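Subject: Re: Gradcombe open day, worth going?
Date: Thursday, July 18, 2024

On the weekend a list member wrote:
> Did anyone get to the Domex open day at Gradcombe? We're
> thinking of sending two of our line staff to the September
> one and I'd like to know if it's a sales pitch or if you
> get to see anything running. Also, is there parking?

I went with the group from Villanueva. There were 26 of us booked and they split us in two, so everyone got a decent view. The talk runs 21 minutes and you can skip it if you've read the brochure. The rest is on the floor with the machines and the staff will answer questions while things are going.

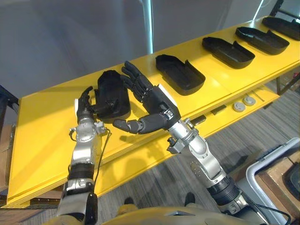 Our interest was tray handling, as we still do all of ours by hand at Prandungate and it's the job people ask to be rostered off. I asked mostly about grip and spacing. The left hand takes the tray by its near edge and tilts it up a bit, while the right stays open over the table beside it. Both hands have proper fingers, where I'd expected suction cups. The trays still on the table were evenly spaced and all faced the same way, and ours never arrive like that, so I'd want to see it cope with a jumbled lot before talking money. They said to bring our own trays next time - I plan to.

Parking is behind the building, 7 spots for visitors, otherwise it's the street. Wear closed shoes or they won't let you past the front desk.

Send your line staff by all means. Mine would have asked better questions than I did.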